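Research > Laboratory Planning > Working Papers

Filed under: Equipment and procurement, Simulation, Household robotics

4. Planning the purchase before the purchase

4.1 Why we began with a budget and a simulator

When our group first sat down to work out what a two-armed household robot would cost us, we made the mistake that I suspect a good many small laboratories make, and we started with the price of the robot. It is a natural place to begin, as it is the biggest figure on the page and the one the funding office asks for first, but it told us very little about what we would be paying for over the life of the project. By the time we had added spare fingers, a second set of wrist cables, floor protection, insurance and the hire of a suitable room, our spreadsheet had grown to 179 lines, and we had still not decided which of the two shortlisted machines (which we call Prustine and Zireo throughout, after the names of their respective bids) was the better fit for the work we had in mind.

We therefore agreed to spend the first part of the grant on simulated trials, and to let those trials tell us which lines of the budget deserved our money. The tasks were all to do with opening and closing large furniture in a lived-in room: cupboards, wardrobes and heavy drawers, approached from different sides and at different heights. Each of the 43 room layouts was built in our own Machala scene library, with wall finishes, floors and furnishings changed from one layout to the next so that we would not end up planning for a single tidy kitchen. Figure 3 is taken from one of these trials.
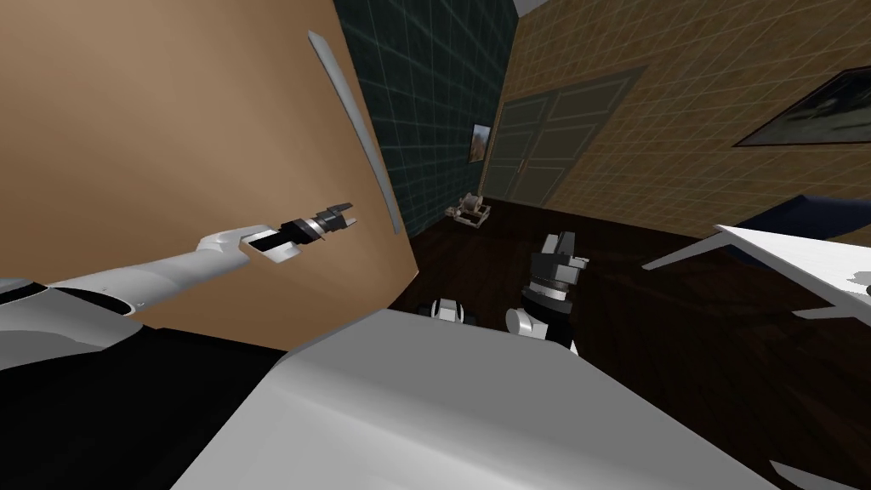 Figure 3. A simulated trial in one of the Machala room layouts, from the furniture-opening set.

Reach turned out to be the item on which our money was most easily wasted, and we would urge anyone drawing up a similar plan to settle it early. Both bidders offered a longer forearm as a paid extra, and before the trials we had pencilled it in without much argument, on the cheerful principle that a longer arm could hardly do any harm. The difficulty is that a long link needs room to swing, and a domestic room is full of things to bump into. With a layout such as the one in Figure 3, where a tall tan panel with a long, slender handle takes up so much of the robot's near side and a white flat surface juts in on the other, the planner has to think about the elbow and the torso quite as much as the fingers. We ran 311 trials in all, and in the layouts with furniture on both sides the longer forearm gave us more refused plans than the standard one. We struck it from the order, and were rather pleased to have found out while it was still only a line in a spreadsheet.

4.2 Grippers, and the matter of spares

Two-finger grippers were common to both bids, so the choice lay in the fingertips and in how many sets to keep on the shelf. Short fingers did well on wide bar handles and poorly on small knobs, much as one would expect. What we had not expected was how often a wrist approached a handle at an awkward slant and would, on a real machine, have put a sideways load on the fingertip. Our simulator does not model wear — we would be wary of anyone who claimed that theirs did so reliably — and we have used the count of slanted approaches only as a rough guide when ordering spares. In the end we budgeted for a full replacement set per arm each year, to be looked at again in July when the first service is due.

4.3 Room costs

The room itself was the last large item. The Hidby annexe was offered to us at a fair rate, but its doorway is narrow and one wall would have needed moving to admit the base of the Zireo machine. We had allowed up to 175 hours of technician time for fitting out, and the wall alone would have eaten most of it. The Prustine base passes through the existing doorway with its arms folded, and this, more than any difference in the quoted prices, settled the matter for us. We would add that neither bidder had listed the folded width on the first page of its quotation, and that it took a fair bit of friendly correspondence to get it from either of them.

Contact the working papers desk | Copyright the authors, all rights reserved | Back to top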